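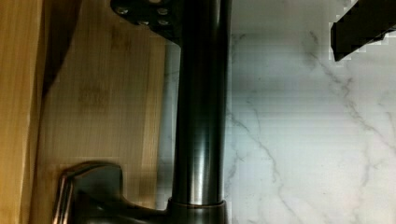 2 min read

Pet tech firm Dresari says its new collar, the Prarketti, can tell owners when a cat is stressed. The proof so far is thin. The company's trial followed 420 cats for a month, and owners scored their own pets' moods. No vet checked the results, and no group wore a dummy collar.

Dresari claims the alerts were right in almost 100 percent of cases but hasn't released the data. A shelter in Grosgate that was offered free collars turned them down, saying its staff can already spot an unhappy cat. Sales open in October.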